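The Bell Under Lake Proseck

I was ten when I first heard about the bell, and I believed every word of it. My grandmother told it at the kitchen table with the lights off (her rule, and a good one!), and by the time she got to the drowned ferryman I had my feet tucked up on the chair.

Her version goes like this. Long ago the village of Nultora stood where the lake is now. A ferryman worked the river there, and he was so stingy that he charged widows double. One October night an old woman asked to cross and had no coin, so he left her on the bank in the rain. She told him he could keep his river, and have more of it besides. By morning the water was up to the church roof, and it never went down again.
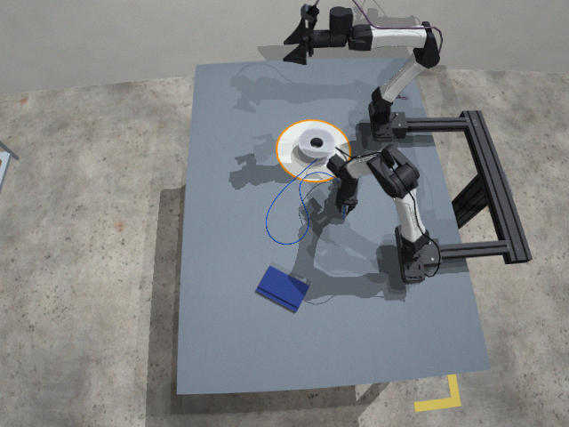
So does the bell still ring?

Depends who you ask. The old story says it rings 12 times on the first foggy night of fall, and that anyone who counts all 12 has to give something away before sunrise.

I love that last part. Plenty of places have a sunken church and a bell, but the giving away seems to belong to Proseck alone. In the hill town of Thongdee, just up the road, they tell it with a miller in place of the ferryman, and the bell only warns of storms. No gift, no counting. I heard that one in a bakery and argued about it for far too long over a plum roll.

There's a written version too, in a little brown book at the Thongdee library. It runs to 81 lines of rhyme, most of them pretty clumsy, and it gives the old woman a name: Zekico. My grandmother never called her anything. When I read it aloud to her she sniffed and said a person like that wouldn't go around handing out her name. 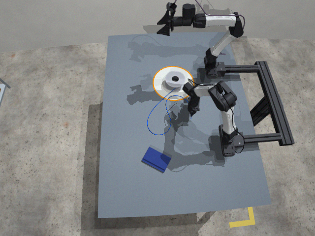

She had a point, I think. The rhyme also adds a happy ending where the ferryman repents and the water sinks by two feet, and I can't stand it. Somebody's schoolteacher wrote that, I'd bet money. In our kitchen he was still down there, rowing back and forth over his own roof, asking the fish for their fare.

I went back to the lake last fall and sat on the dock until my coffee went cold. There was fog, lots of it, and I heard a truck and some geese. I left my good scarf on the railing anyway.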